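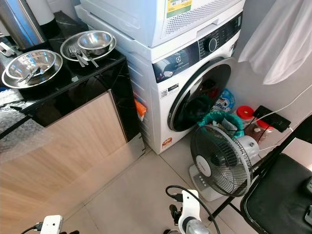 Washer with the dryer stacked on top.

Walk-in Humidor Inspection Checklist, Kurkness Shop
Revision: October

Scope

This checklist covers the walk-in humidor, the two display cabinets on the sales floor, and the quarantine cooler. It does not cover the lounge air cleaners or the smoke exhaust, which have their own sheet. Rated capacity of the walk-in is 4000 cigars, boxed and loose combined. Do not use the box count from the register as a substitute for looking at the shelves.

Complete every item in order. Mark each one OK, FAIL, or N/A. A FAIL needs a written comment with the shelf or cabinet number. Comments from the last inspection are printed under the item they belong to and stay there until the item has passed twice.

Section A. Before opening the door

A1. Read the wall display outside the walk-in and write down humidity and temperature before the door is opened. Readings taken after entry are not valid for this line.
Result: OK
Comment: Both readings inside the band on the door card.

A2. Check the door log. Any entry longer than ten minutes since the last inspection should have a reason next to it.
Result: FAIL
Comment: Two long entries with no reason. One matches the Rusnák delivery. The other could not be matched to anything.

A3. Close the door on a strip of paper at the top, at the latch, at the hinge side, and at the bottom. The strip should drag when pulled.
Result: FAIL
Comment: Paper slides free at the bottom corner on the latch side. Gasket is flattened there. Replacement gasket ordered. Closer arm was adjusted in the meantime and the drag improved slightly, but the item stays at FAIL until the new gasket is in.

A4. Confirm that the door can be opened from the inside with the light off.
Result: OK

Section B. Sensors

B1. Place the Stirnach reference hygrometer on the middle shelf and leave it for one hour with the door shut. Compare it with the wall sensor.
Result: OK
Comment: Wall sensor reads one point higher than the reference. Allowed difference is two.

B2. Repeat at the top shelf and the bottom shelf. Record all three positions on the back of the sheet.
Result: OK
Comment: Bottom shelf is the dampest, as before.

B3. Look at the minimum and maximum memory on each display sensor. A stored maximum of 99 is a fault reading, usually from condensation on the element. Clear the memory, dry the sensor cap, and check again the next day.
Result: FAIL
Comment: Cabinet 2 showed 99. Cap was dried with a lint-free wipe. Second reading was normal. If the fault returns, replace the sensor. Do not clear it a third time.

B4. Check battery date labels. Replace anything past its date even if the display is still readable.
Result: OK
Comment: Batteries replaced in Cabinet 1 and in the quarantine cooler. New labels applied.

B5. Check that the reference hygrometer was itself checked against the salt kit within the last quarter.
Result: OK

Section C. Humidifier

C1. Switch the Likon unit off at the wall before lifting the reservoir. Wait for the fan to stop.
Result: OK

C2. Empty the reservoir completely. Inspect the floor of the tank and the float for film, scale, and odor.
Result: OK
Comment: Light scale at the waterline only. Removed with the soft brush.

C3. Confirm that only distilled water is in use. Look at the jugs, not the order sheet.
Result: FAIL
Comment: One jug on the humidor cart was labeled spring water. It was half empty, so the reservoir has to be treated as contaminated with minerals. Tank flushed and refilled. Jug removed.

C4. Remove the evaporator pad. Replace it if it is stiff, discolored across more than a corner, or older than the date written on its frame.
Result: OK
Comment: New pad fitted. Date written on the frame.

C5. Refill, restart, and stand by until the first cycle ends. The fan should not short-cycle. Three starts in five minutes is a FAIL.
Result: OK

C6. Look at the discharge side. No box should sit in the direct path of the humid air.
Result: FAIL
Comment: Four boxes of Rusnák Toro had been stacked in front of the outlet. Lids were tight and the cellophane was on, but the outer paper had started to ripple. Boxes moved to shelf 7 and flagged for a second look at the next inspection.

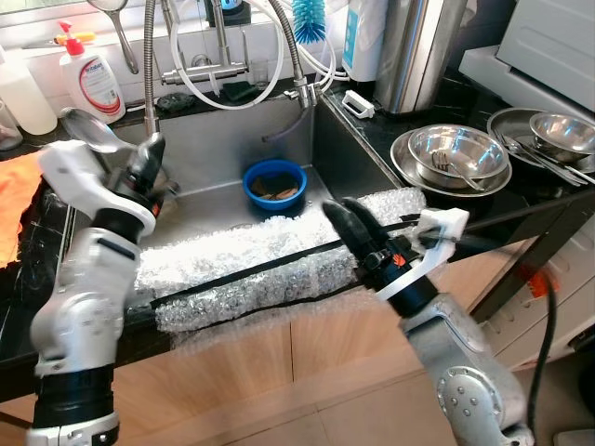
On C3, one reader objects that a single fill of spring water will not hurt a pad type unit and that flushing the whole tank wastes a morning. The minerals stay in the pad, the reader says, and the pad gets thrown out anyway. The point about the pad is correct. The float is the reason for the flush. Scale on the float makes it stick low, the unit reports a full tank, and the room dries out overnight with no alarm.

Section D. Shelving and stock

D1. Check that every shelf has clearance at the back wall. Boxes pushed against the cedar block the return air.
Result: OK

D2. Wipe one finger of a clean white glove along the cedar on each side wall. Dust is acceptable. Gray or green residue is not.
Result: OK
Comment: Small sap spots on the left wall near the ceiling. They are sticky and amber, so they were logged as sap. Remove with a little alcohol on a swab and let the spot air out before putting stock near it.

D3. Count boxes and compare with the stock sheet.
Result: OK
Comment: 185 boxes on the shelves, 185 on the sheet. Open display boxes are included.

D4. Pull one cigar from each open box. Roll it lightly between two fingers at the foot, the middle, and the head. Note any soft spot, crackle, or split wrapper.
Result: FAIL
Comment: Two cigars with split feet, both from a box at the front edge of the top shelf. Probably handling. Both removed from sale.

D5. Inspect for mold at the foot and under the band. White bloom that wipes off dry and leaves no mark is logged as plume. Anything raised, colored, or fuzzy is logged as mold, and the whole box goes to quarantine.
Result: OK

D6. Inspect for beetle holes and for fine tobacco dust in the bottom of boxes. Tap each open box over white paper.
Result: OK
Comment: Dust found under one box of short filler. No holes. Dust is normal for short filler but the box was set apart and will be tapped again.

D7. Flavored and infused cigars must be in Cabinet 1 only, with the cabinet door closed.
Result: OK

Section E. Quarantine cooler

E1. Confirm that every new delivery has stayed in the cooler for 13 days before going to the walk-in. Use the tape label on the carton.
Result: FAIL
Comment: The last Rusnák carton has no tape label. Arrival was worked out from the packing slip. The carton stays in the cooler and the count starts again from zero.

E2. Check the drain plug and the seal of the lid.
Result: OK

E3. Check that the humidity packs are pliable. Replace hard ones. Do not rehydrate them for use with quarantined stock.
Result: OK
Comment: Three packs replaced.

E4. Smell the cooler on opening. Ammonia is expected from young stock. A sour or basement odor is a FAIL.
Result: OK

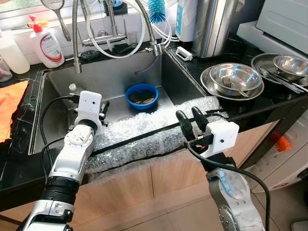 Section F. Display cabinets

F1. Check the glass for condensation along the lower edge, inside and outside.
Result: OK

F2. Check that the cabinet lights are the low-heat type and that the timer turns them off at closing.
Result: FAIL
Comment: Timer on Cabinet 2 was running one hour late. Reset. This may be connected to the fault in B3 and both should be watched together.

F3. Check locks, hinges, and the magnet catch.
Result: OK

F4. Confirm that tax stamps and warning labels are visible on every open box.
Result: OK

Open items to carry forward

Door gasket, latch side bottom corner (A3).
Reasons for long entries in the door log (A2).
Cabinet 2 sensor and timer (B3, F2).
Rusnák Toro on shelf 7, second look at wrappers (C6).
Unlabeled carton in the cooler (E1).

Keep the completed sheet in the binder by the register. The previous sheet is moved to the back and is not thrown out.

Comments

Guest
For A3 a dollar bill works better than paper. Paper tears at the latch and then you're picking bits out of the gasket.

Guest
Is there a reason D2 says white glove on every wall and then only the side walls get checked? Our back wall is where the gray stuff always starts, low down behind the maduros.

Guest
We have the same Likon unit and the float sticks even on distilled. Ours needed a new float pin. Cheap part, but you have to take the fan shroud off to reach it.

Guest
I would never restart the quarantine count over missing tape. If the slip has a date on it, use the slip.

Guest
Slip date is the ship date on ours, so that would come up short.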